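Print this page | E-mail this page

Dalen Tabletop Voting Screen

I started making these after a January special election in Grosville, when our precinct had people filling out ballots behind a cereal box (I wish I were kidding -- it was the family size, at least). The store-bought privacy screens we'd been using had gone floppy, and every time the door opened two of them fell over. So I made a better one, then a few more, and then Cukel Township called and wanted a set, and now I have a web page!

The Dalen is a three-panel folding screen that stands on any ordinary table and keeps your ballot your own business. It's corrugated plastic, the same stuff yard signs are made from, only thicker. It opens up, you set it down, it stays put. The side panels lean out a little so a voter with a wheelchair or a walker can get in close without bumping the edges, and I left the bottom front open so there's room for big ballots. Some of those charter amendment ballots are practically bedsheets.

It comes in light gray or dark blue. I get asked for red a lot and I won't do it, and I did go back and forth on the blue for the same reason. If you think your county will fuss about color, get the gray.

What comes in the box

Each pack has 13 screens, a carry case with a shoulder strap, and a sheet of blank labels so you can mark them with your precinct number. Why 13? That's how many fit flat in the case. There's a slot inside the lid for pens, and I'd put the pens in there the minute you get them back, they walk off otherwise.

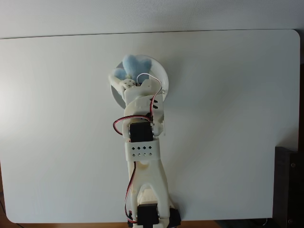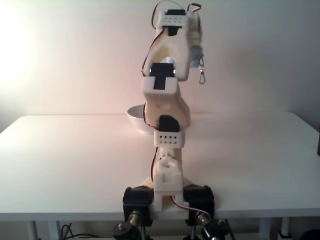

White printed arm with black servos, at the white tabletop.

How they hold up

The hinges are the part that goes first on any folding screen, so that's where I spent my time. Mine are scored and then taped on both sides. I folded one open and shut 3000 times over a couple of weeks of evening television and the hinge was still good, though the tape had picked up a fair bit of dog hair. Wipe them down with a damp cloth and plain soap. Please don't use the strong stuff, it clouds the plastic.

They're fine in a hot trunk. They are less fine in wind, so if you do curbside voting or a table at the farmers market, get the weighted feet. Those are a separate item called Dinden feet, sold in pairs, and they slide on at the corners. You need 2 pairs per screen if it's really blowing.

A word about rules

Every state has its own idea of what a voting screen should be, and some want a certain height or a certain number of accessible stations. I can tell you the size of mine but I can't tell you what your clerk will accept. Ask before you order! I'd hate for you to be stuck with them, and school student council is only so big a market.

Ordering

I take purchase orders from towns, counties, school districts and unions. Orders of 50 packs or more need extra time, so if yours is for the November general, get in touch early in the summer. Homeowner groups and clubs can buy a single pack.

Last price check: Jul 9, 2022

Contact | Copyright Dalen Voting Screens, Grosville | Back to top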